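Corrugated box

A corrugated box is a container made from corrugated fiberboard, a sheet material in which a fluted inner layer is glued between flat outer layers called liners. In everyday speech it is usually called a cardboard box, although people in the packaging trade tend to keep the word "cardboard" for heavy single-ply paper stock. Corrugated boxes are used to ship and store food, clothing, electronics and household goods.

Structure

The most common board is single wall, with one fluted layer and two liners. Double wall board adds a second fluted layer and a third liner, and is used for heavier loads. Flutes are made in several sizes, identified by letter. Larger flutes cushion well and stack well when they run vertically, while smaller ones give a smoother surface for printing.

Board is also described by grammage, the weight of paper per square meter. Liners of 200 grams are often found in retail packaging. The liner may be kraft, made mostly from fresh softwood pulp, or testliner, made mostly from recycled fiber.

Manufacture

Paper for the inner layer is softened with steam and pressed between toothed rollers to form the flutes. Starch adhesive is applied to the tips, and the first liner is added at once. The second liner goes on further down the line, after which the board is dried over heated plates, scored and cut. Blanks are then printed, slotted and folded – often in a single pass – and shipped flat to the customer.

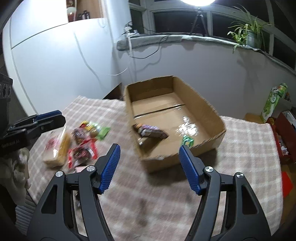

Styles

The regular slotted container has four flaps at the top and four at the bottom. The outer flaps meet at the center and are closed with tape, glue or staples. A half slotted container has flaps at the bottom only. Trays have low sides and are widely used for canned goods, fruit and snack foods, either shrink-wrapped or placed directly on the store shelf. Die-cut boxes are made in a wider range of shapes and may close with tabs.

Regional industry

In Rurnum, box making began at the Szewczyk mill, which had produced wrapping paper before it installed a corrugator. The plant employed 497 people at its peak and was later bought by Pledgate. Its former manager, Themis Giannakopoulos, wrote a short history of the works.

Recycling

Used boxes are pulped in water, screened to remove tape and staples, and made into new paper. Fibers shorten each time they are processed, so mills add some fresh pulp to keep up the strength of the sheet. Grease and wax coatings make recovery harder.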